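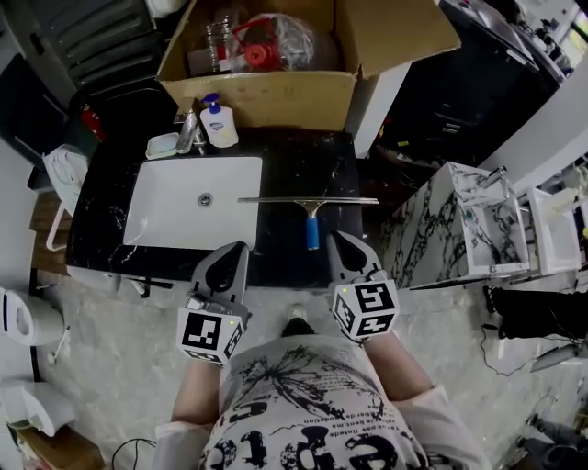
홈 제품 설치 안내 자주 묻는 질문 문의

3장. 세면대 배수구 트랩 청소와 재조립

제조사 전단에는 Vusitz 트랩이 "청소가 필요 없는 구조"라고 적혀 있다. 믿지 않는 편이 좋다. 머리카락과 비누 찌꺼기는 전단을 읽지 않으며, 탑볼형 세면대라고 사정이 다르지도 않다. 이 장은 물 빠짐이 느려졌을 때의 분해 순서를 다룬다.

준비물: 양동이, 고무장갑, 손전등, 헌 칫솔, 마른 수건, 교체용 패킹 2개

주의: 시판 배수구 세정제를 이미 부었다면 그날은 분해하지 말 것. 포장에 "안전"이라고 쓰여 있어도 마찬가지다.

1. 세면대 아래 수납장을 비우고 양동이를 트랩 바로 밑에 놓는다.

2. 수도꼭지를 잠근다. 벽 쪽 앵글 밸브까지 잠그라는 설명서가 많은데, 배수 쪽만 만질 때는 꼭 그럴 필요가 없다. 누가 무심코 물을 틀 만한 집이라면 잠가 둔다.

3. 트랩 위아래의 너트를 손으로 돌려 푼다. 꿈쩍하지 않으면 수건을 감고 다시 돌린다. 플라스틱 너트에 파이프 렌치를 대면 금이 가기 쉽다.

4. 트랩을 빼서 고인 물을 양동이에 쏟고 안쪽을 칫솔로 닦는다. 물은 80도를 넘기지 않는다. 끓는 물을 권하는 글이 인터넷에 흔하지만 패킹이 변형되면 그 글을 쓴 사람이 갈아 주지는 않는다.

5. 팝업 마개를 위로 뽑아 축에 감긴 머리카락을 걷어낸다. 막힌 원인이 여기에만 있는 경우도 많아서, 급하면 이 단계부터 해도 된다.

6. 패킹을 살핀다. 눌린 자국이 깊거나 갈라졌으면 바꾼다. Rüegg 호환 패킹도 들어가기는 하나, 포장의 "모든 규격 호환"은 걸러서 읽고 지름을 직접 재 본다.

7. 패킹의 경사면이 너트 반대쪽을 향하게 끼우고 너트를 손으로 조인다. 손힘으로 멈춘 데서 8분의 1바퀴만 더 돌린다.

8. 물을 3분간 흘려보내며 연결부를 마른 휴지로 훑는다. 휴지가 젖으면 너트를 더 조이지 말고 풀어서 패킹 위치부터 다시 본다.

참고: 실리콘 테이프를 나사산에 감으면 누수가 잡힌다는 말이 있다. 이 연결부에서 물을 막는 부품은 패킹이고, 테이프는 너트가 비뚤게 물리는 원인이 되곤 한다.

참고: Skeltport 판매점에서는 6개월마다 점검 서비스를 권한다. 내용은 위의 1~8단계와 같다. 직접 할 수 있다면 돈을 낼 이유를 찾기 어렵다.

청소 후에도 물이 느리게 내려가면 막힌 곳은 벽 안쪽 배관이다. 이 경우의 처리는 4장을 본다.

정리: Remo Kofler

이전 장 목차 다음 장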